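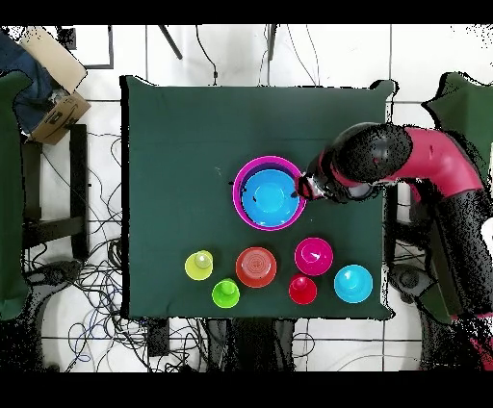 Veronika Riedl had stopped for the night at ten, or said she had. At half past she was still sitting on an upturned crate in the workshop at Adedach, writing a number on a strip of masking tape.

"You said one more," said Junhao Wan.

"That was one more. Now it's another one."

He put his coat back on the hook. The heating in Adedach went off at nine, and members who stayed later worked in hats. It had been a dairy once. The tiles went up the walls to shoulder height and the floor sloped to a drain in the corner, so every machine in the building stood on shims.

The arm was called Erik. It had been called that when they got it, on a label inside the shoulder cover, and neither of them had seen a reason to change it. They had paid 700 for it at a clearance sale in Revidholm and driven it home in two trips. The shoulder worked. The wrist worked if you were patient. The elbow had needed a new bearing, then a new cable, then the first bearing again.

Tonight it was the grip. The fingers closed well enough on anything that stood up straight. Bowls were harder. The wall of a bowl leaned away from you, and if one finger arrived early it pushed the bowl along the cloth until it hit something else. They had tried tape on the fingertips, and rubber, and a strip cut from a bicycle tube. The rubber was best.

"What's it doing wrong?" Junhao asked.

"It's coming in low on the right."

"How low?"

"Six millimeters. Eight when it's been running a while."

He looked at the laptop over her shoulder. She had a column of figures for the whole week, and next to most of them she had typed the word "no." The last line was run 314.

"It's the elbow," he said.

"It isn't the elbow. You always want it to be the elbow."

"I replaced the elbow. I know what I did to it."

Veronika laughed and moved over on the crate so he could sit down. They ran it again. The motors made the rising note they always made, and the fingers went down to the rim, opened a little too wide, and came together on one side. The bowl turned a quarter of the way around and stayed on the table. She typed "no."

Her father had wanted to know what it was for. She had gone home to see her parents in July and shown him a video on her phone, and he had watched it twice with his glasses pushed up. He had been a fitter at Danzer for most of his life and he understood machines, but he thought a machine ought to have a job. She told him it was going to put the dishes away. He asked whose dishes. She said hers, to begin with. He handed the phone back and asked how long it took to do a bowl, and when she told him, he went out to look at the tomatoes.

He had called on Sunday, though, and asked about it before he asked about anything else. He wanted to know if they had checked the base.

"The base is bolted down," she had told him.

"Bolted to what?"

She told Junhao this now, because she had only just remembered it.

He got up, took the flashlight from the pegboard and lay down on the tiles. She heard him moving about under there and then heard him stop.

"Hold the shoulder," he said. "Lean on it. Not hard."

She leaned on it.

"Again."

"Well?"

"One of the shims is gone. Front right. It's standing on three." He slid out and sat up with dust on his hat. "It rocks forward when the arm goes out. The farther it reaches, the more it drops."

Veronika looked at her column of figures. It went back to Monday.

"So it wasn't the elbow," she said.

"No."

"I'd like that written down."

He found a piece of aluminum sheet in the scrap bin and cut it with the snips, and when one thickness was too thin he folded it over and hit it flat with a mallet. It took two tries to get it under the foot. She leaned on the shoulder again, then put her whole weight on it, and the base stayed where it was.

They had to do the calibration over. That was most of an hour – she read the numbers out and he typed them, and then they changed places because his hands were cold. It was close to midnight when she set the bowls back on the cloth and started run 315.

The fingers came down level. They closed on the rim and the bowl lifted, tipped a little, and hung there.

"Don't say anything," said Veronika.

Erik carried it across the table and set it down, and the fingers opened. She typed "yes," looked at it, and then went back and added the time.

"I'm going to call him," she said.

"It's midnight."

"He'll be up."

Junhao took his coat off the hook and went to turn off the compressor. Behind him he could hear the phone ringing at the other end, four times, five, and then her father's voice, wide awake, asking if it was the base.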